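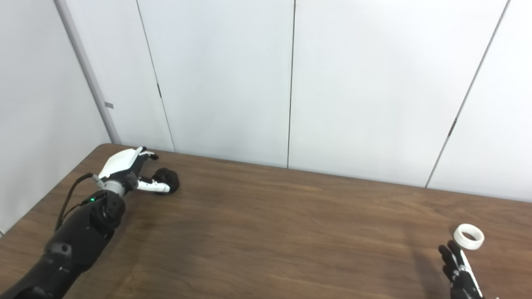
A reader who signs as Davus wrote in after the last post to say that I should stop tuning the fingers and look at the wrists, as no amount of finger work will fix a hand that arrives at the wrong angle. He had the same trouble with a single arm and lost most of a winter to it.

I didn't want to hear that, having spent most of September on the fingers. But I went back through my notes and he has a point. When a pickup goes wrong on my bench, the fingers usually close the way I told them to. They just close in the wrong place.

So this month has been wrist work. The left side went first. I took the hand off at the wrist, cleaned the mating faces and put it back with the bolts tightened in a cross pattern, a little at a time. Before that I had been running each bolt down all the way before starting the next, and the hand sat slightly crooked. You couldn't see it by eye. I only found it by touching one fingertip to a mark on the table, turning the wrist and watching the tip wander off the mark.

After the refit it wandered a lot less. I did the same on the right and got less out of it, so I think the right has a second problem further up. I suspect the elbow. I have not opened it yet.

The cable on the left arm still bothers me. It loops up over the forearm to the wrist and I have never found a length I like. Too short and it pulls when the wrist rolls all the way over. Too long and it gets between the arm and whatever is on the table. I ordered a softer one from Stivov, and if it bends the way they say it does I can take a good bit out of the loop.

For test objects I am staying with two kinds. One is soft and fuzzy and gives when you push it. The other is a hard white ring. They fail in different ways. The soft one forgives a bad angle, but it rolls off if a finger bumps it on the way in. The ring stays where you put it, but the fingers have to come at it straight or it tips and slides out. I used to practice on the soft one because it made the numbers look better. Now I do the ring first.

The numbers, for anyone keeping up: 517 tries logged since I moved the arms to this table. In the last batch of 42 with the ring, 9 were drops. The batch before the refit was bad enough that I quit early and went home.

The control side hasn't changed much. I am still using the Brekanell scripts with my own file of joint limits on top. I did slow the approach down for the last bit of travel before contact. It makes every run longer and it's dull to watch, but I can get to the stop button in time.

I do have to share the room. The Hourani workshop is open late on Thursday and I get the table until 8, then it goes back to whoever needs it. Setting up eats a good part of the evening. I have put small pencil marks on the floor for the stand, and that helps – at least until the next time somebody mops.

Next is the right elbow. If there is play in the joint I'll shim it and run the ring batch again before I touch anything else. After that I want to try passing the ring from one hand to the other, which I have put off because both wrists have to be right for it. Davus, if you still have your notes on shim thickness, I'd like to see them.

Filed under: Workshop Log, Robot Arms

Last updated in October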